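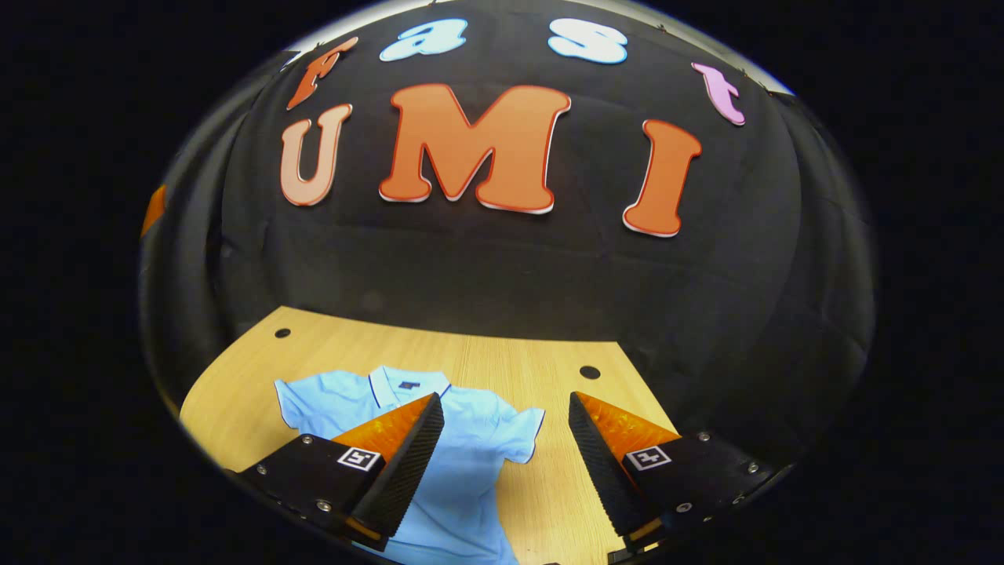
## Student robotics club takes on the laundry pile at spring showcase

**Mar 15, 2022** — The Gollance Student Robotics Club is delighted to invite families, neighbors and anyone who has ever grumbled over a laundry basket to its spring showcase, where members will share their shirt-folding project, known around the club as Closel.

The project began in December, when 11 students started teaching folding by hand, guiding a two-fingered gripper through each move on a polo shirt, sleeves first and then the body. The club hopes to gather 200 folds before the showcase — a big number, and one the students picked themselves after a good long debate (and a fair amount of pizza).

"I've been folding shirts my whole life and never once thought about where my fingers go," said Calum Ogilvie, the club's faculty adviser. "Now I have students stopping me in the hallway to talk about collars, and I couldn't be happier about it."

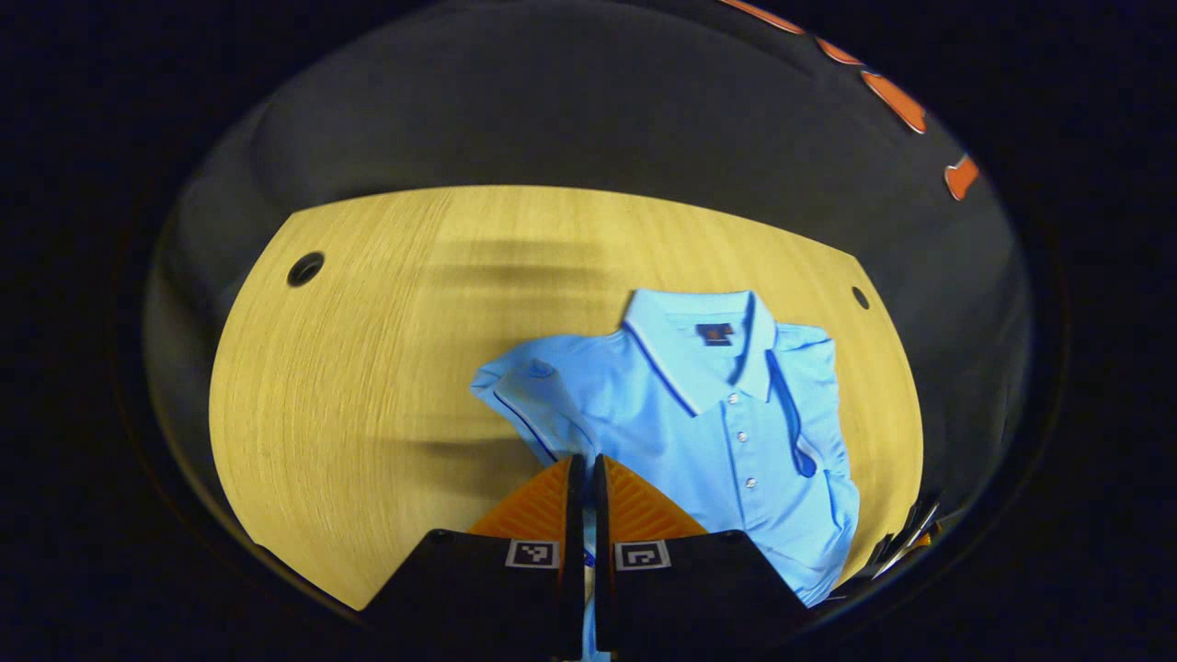 *A light blue polo, partly folded, during work on the Closel project.*

Visitors are welcome to try a fold themselves at the Akgül Room, and students will be on hand to answer questions big and small. Admission is free, with seating for 22 at each demonstration, so please come a little early!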